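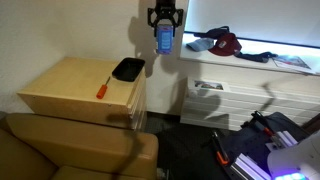
Diapo 1 – le bras, le meuble, le rebord de fenêtre avec les casquettes. Objet bleu dans la pince.

Bonjour, merci, aller vite, j'ai vingt minutes et trop de diapos.

Question du jour : est-ce qu'une machine peut ranger un salon ? Pas une usine, pas un entrepôt. Un salon. Réponse courte : par morceaux. Réponse longue : le reste de l'exposé.

Laisser la diapo 1 affichée pendant l'intro. Faire remarquer le tournevis sur le meuble. Long, fin, posé en biais devant un bac. Un enfant le met dans le bac sans y penser. Pour une pince à deux doigts, il faut choisir où saisir, dans quel sens tourner, comment lâcher. Trois problèmes, un seul geste.

Puis les chiffres. Projet Marnov, campagne d'août : 893 essais de rangement, petits objets du quotidien. 258 échecs. Laisser le temps de lire !! Donc un peu plus de sept sur dix réussis. Ça paraît bien. Demander à la salle : qui garderait un lave-vaisselle qui casse trois assiettes sur dix ?

Détail des échecs (ne pas tout lire) :
– 203 à la saisie, surtout le textile et le papier
– le reste : lâché trop tôt, posé à côté, arrêt de sécurité

Le rigide, ça va. Boîtes, gobelets, ok. Le mou, non. Une casquette n'a jamais deux fois la même forme, un magazine glisse ou se plie, un chiffon noir en boule n'a ni haut ni bas. Insister là-dessus, c'est le coeur de l'exposé.
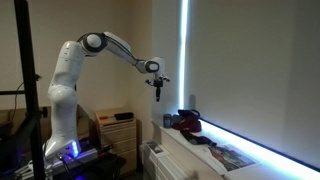 Deuxième difficulté, la lumière. En atelier on la choisit. Chez les gens il y a des stores, des bandes LED, du soleil à dix-sept heures. Même objet, autre éclairage, la détection change d'avis. Chez Inley ils ont fini par fixer l'éclairage pour leur banc de tri – très bien, mais impossible chez ma mère.

Transition atelier. Exemple Valdovinos : vissage et mise en bac, pièces toujours pareilles, toujours au même endroit. Là ça tourne, 6 postes équipés, un opérateur qui surveille. Pas de miracle, des gabarits partout. Dire clairement que c'est le gabarit qui fait la moitié du travail.

Neltanano : l'inverse, ils visent la maison directement. Démo jolie mais une tâche à la fois, et quelqu'un prépare la table avant. Rester poli, il y en a peut-être dans la salle.

Le temps aussi. Environ quarante secondes par objet dans nos essais, quand tout va bien. Un humain, deux ou trois. Pour un rebord de fenêtre encombré on s'en fiche un peu, la machine peut travailler la nuit. Pour une ligne de production, non.

Si question sur le prix : dire qu'on n'a pas de chiffre solide, passer.
Si question sur l'emploi : renvoyer à la table ronde de l'après midi.

Dernière diapo, ce que je parierais : ateliers à pièces fixes, c'est déjà là. Cuisine et salon, objets rigides, bientôt, avec surveilllance. Linge, câbles, papiers – je ne donne pas de date, on me la ressortirait.

Vérifier le micro avant. Télécommande dans la poche gauche. Garder cinq minutes pour les questions.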